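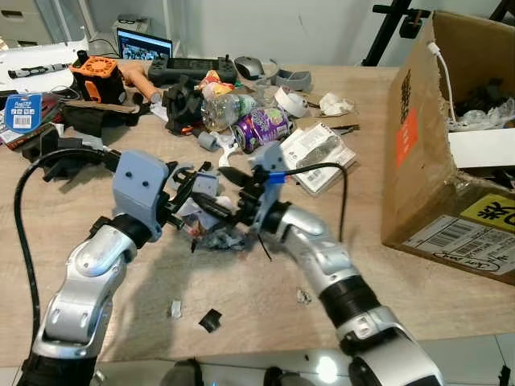 Grukow opens orders for its two-arm bench clearing kit

Workshop owners who dread the end-of-day cleanup have something new to look at. Grukow has opened orders for Esar, a kit that puts a pair of robot arms at the edge of an ordinary worktable and sets them to sorting out whatever has piled up there. The first units go out in January.

Esar is sold as a retrofit, so buyers keep the table they already have. The package includes 2 arms, a pair of grippers, a mounting rail and the Erkex control software, which runs on a regular laptop. Grukow lists it at $3000, with a spare set of gripper fingers for another $200. The finger files are also free to download, and anyone with a 3D printer can make replacements or try out a new shape.

What makes the kit so much fun is the kind of mess it is meant for. Plenty of picking systems want parts laid out in neat rows with good light and lots of space between them. Esar goes after the real thing – drink cans, packaging, crumpled paper, tape, tools, the odd bracket that might still be useful. Users tell Erkex what counts as trash and what has to stay on the bench, and the list can be changed at any time.

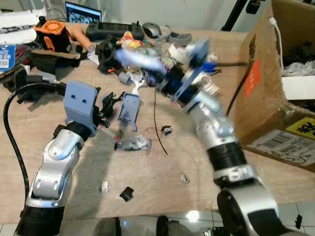

Small items are the hard part, and Grukow is open about that. Thin wires and clear plastic bags are named in the manual as things the arms may miss or need a second try at. Glass can be marked as "leave alone," and Grukow suggests doing that from day one. The arms also slow down when they work close to each other, so a badly cluttered table takes patience.

Still, there is a lot to like. Setup needs a hex key and a free afternoon. The software lets one arm hold a pile down while the other picks from it, a trick that will be familiar to anyone who has tried to pull a single scrap out of a tangle with one hand. Every pick is logged, and the log from the longest trial at the Sethi shared workshop lists 1043 of them, all open for download along with the settings used.
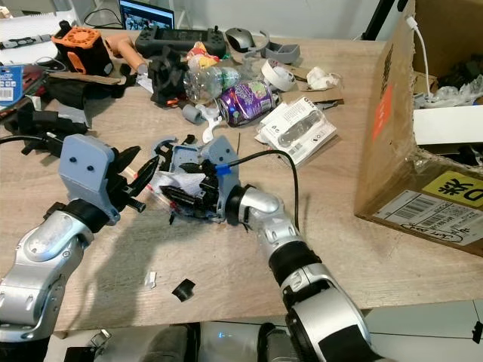 By the Sethi Workshop News editor
Tools and Automation

Grukow plans a free software update later in the winter that adds sorting into more than one bin – good news for shops that recycle. Owners of the older Esar rail can use the new arms with an adapter plate, sold separately. Orders are being taken through the Grukow site, and the Sethi workshop will have a kit on its front bench for members to try through the end of January.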